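Fly them less, charge more

March 1, 2023

The Grarberg air show sold out again this year, and the loudest complaint afterwards was the price of a seat in the old trainer. Twenty minutes used to be the standard ride. Now it is 9, for the same money. I think the operators should go further and cut the number of flights as well.

Old engines wear out by the hour. The radial on the Flarken trainer was overhauled at Restrepo's shop last winter, and the wait for cylinders alone ran to 2 seasons. Every circuit of the field for a paying passenger comes off that engine's life. The fee covers fuel, oil and insurance, with a little left over. It does not cover the next rebuild.

I like seeing these aircraft in the air as much as anyone on the fence line. I grew up near the Purar strip and could tell most of the visitors by their sound. But a museum that flies its only airworthy machine all weekend is spending something it can't buy back.

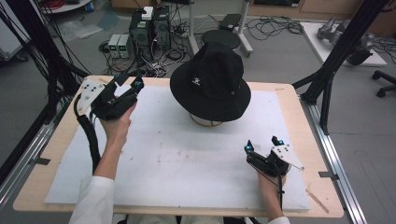
Leidy Huamán wrote in after my last column to say that an airplane parked in a hangar dries out, its seals go, and within a few years it won't fly for any price. She would sooner see it worked hard and repaired often.

She is right about the seals. A short flight every couple of weeks in the season would look after them, though, and that is a long way from a full day of rides in the March heat. Sell fewer seats at a higher price, put the difference in an engine fund and publish the balance at the gate. People will grumble for a year or so.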